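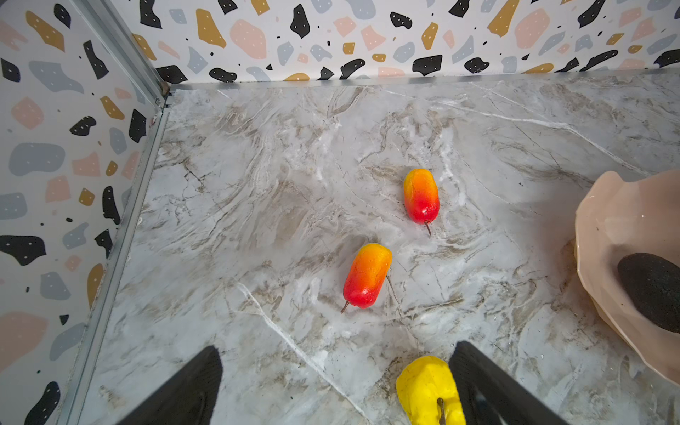 Artificial mangoes on a marble-patterned floor.

Walking Is Fine. It Is Half the Job.

By Estrella Lozano
13 January 2022

Print this article | E-mail this article

Every January the gyms in my part of town put up banners for new members, and every January people my age read the banners and go for a walk instead. I am one of them. I walk most mornings, out past the Dukport ferry lot and back along the canal, and I would not give it up. But I have come to think that we have oversold walking to older people, and that doctors, health columns and the makers of step counters have all had a hand in it.

The usual advice goes like this. You are getting older, your knees complain, you don't want to hurt yourself, so walk. It costs nothing and needs no equipment. All of that is true. Walking is good for the heart and the mood and for sleep. It does very little for your arms, your grip or your back, and after the first few weeks on flat ground it does not do much more for your legs.

I found this out with a bag of potting soil. In November I drove to the garden store to buy a few bags for the covered beds. I had been walking daily for years and considered myself in good shape for a woman of 70. I bent down, took hold of the first bag, and could not get it to the edge of the cart. A boy in an apron lifted it for me with one arm. I thanked him and drove home in a bad mood.

A neighbor, Fulgencio Manríquez, had been going to a strength class at the Osov Street recreation center since before the shutdowns, and when it reopened he went back. I had always pictured that kind of class as people waving pink dumbbells at the ceiling to old music. He told me to come and see. There were 12 of us that first morning in a room with a rubber floor and a rack of plain iron weights, and no music at all.

The instructor, Stamatia Tzavaras, had us sit down in a chair and get up again without using our hands. Then we did it holding a weight. Then we picked the weight up off a low step, put it back, and picked it up again. She watched each person and moved the weights up or down. I was sore for two days in places where walking had never made me sore.

I have kept at it twice a week, and I won't pretend to any great transformation. I look the same. My weight is the same. I can carry the groceries up in one trip, and I got down on the kitchen floor last week to reach behind the stove and got back up without holding on to the counter. These are small things. They are also the things that decide whether a person goes on living in her own home.

Muscle goes away as we age if we don't use it. Doctors have known this for a long time and it is in all the official advice, usually somewhere in the second half. Adults, older adults included, are told to do something for their muscles on two days of the week, on top of whatever they do for their hearts. Ask people on the street what the advice is and they will tell you a number of steps. The number gets onto the wrist and the phone. The other part stays in the pamphlet.

I don't blame the step counters entirely. They count what they can count. My daughter-in-law gave me a Husomon band two birthdays ago, and it buzzes when I have sat too long and congratulates me when I have walked far enough. It has never once congratulated me for standing up out of a chair with a weight against my chest. On class days it thinks I have been lazy. I suppose a lot of people take its word for it.

The bigger problem is fear. People believe lifting is dangerous at our age, and that if you have a bad back you should never pick up anything heavier than a cat. There are some people who really should be careful, and anybody with a heart condition or brittle bones or a recent operation ought to ask a doctor before starting. I asked mine. But most of us will have to lift heavy things whether we train for it or not. The suitcase is heavy. So is the grandchild. It seems to me safer to practice the movement in a room with somebody watching your back than to try it for the first time in years in a parking lot.

Then there is embarrassment, which people don't like to admit. A walk is private. Nobody sees how fast you go. In a weight room you are next to somebody who can do more than you can, and often there is a mirror. I felt it the first day and I still feel it now and then when the next person over is ten years older and lifting twice as much. It wears off.

And there is money, which I take seriously. The new gym in the Riedl building wants a joining fee, a yearly contract and a "body assessment" before it will let you touch anything. The class on Osov Street runs 16 weeks on a sliding scale, and there is a waiting list, as there should be. If the city wants to spend something on the health of its older residents, I would put it there before I would put in another walking trail with distance markers. We have good trails. I use them. We have one room with weights in it for people who cannot pay gym prices, and it is open three mornings.

You can do a fair amount at home, too. I don't want anyone to read this and think it is all or nothing. The chair is free. Stand up from it slowly, sit down more slowly, do it until it is hard, rest, and do it again. Lean on the kitchen counter and push yourself away. Carry a full jug in each hand down the hall and back. When it gets easy, make it heavier. That last part is where most of us quit, me included. I owned a pair of light dumbbells for years and used them the same way every time — they might as well have been soup cans.

What I'd like to hear from doctors is a plain question at the yearly visit. They ask if we smoke and if we drink and if we are getting exercise, and we say yes, I walk, and they write down yes. They could ask what the heaviest thing is that we picked up this month. I think a good many of us would have to stop and think about it.

I am still going out along the canal tomorrow. It's supposed to be cold and clear. But I've stopped counting it as the whole of my exercise, and I wish somebody had told me to stop when I was 60.

Print this article | E-mail this article

Comments

Orysia Kravchuk
Good column. My mother did farm work into old age and never "exercised" a day in her life. She could lift more than my husband. I went the office route and can't open a jar. Does the Osov Street class take people under 60?

Fulgencio Manríquez
Orysia, yes they do, you just go lower on the list. Call the front desk, the web form doesn't work. And Estrella, there was music the first day. The speaker was broken by the time you came.

walksalot
I disagree with this. I have walked hills for years and my legs are strong. Not everybody lives on flat ground. For a lot of people walking is the only thing they will ever stick to and I don't see the point of telling them it's half a job.

Sarahí Quintero
I'm a physical therapist and I see this constantly. Fit walkers who can't get up off the floor. One thing I would add is balance work, standing on one foot near a counter. Also please don't hold your breath when you lift.

D. in Dukport
The Riedl place quoted me 800 for the year and that was before the assessment. I bought a used kettlebell instead. No idea if I'm doing it right.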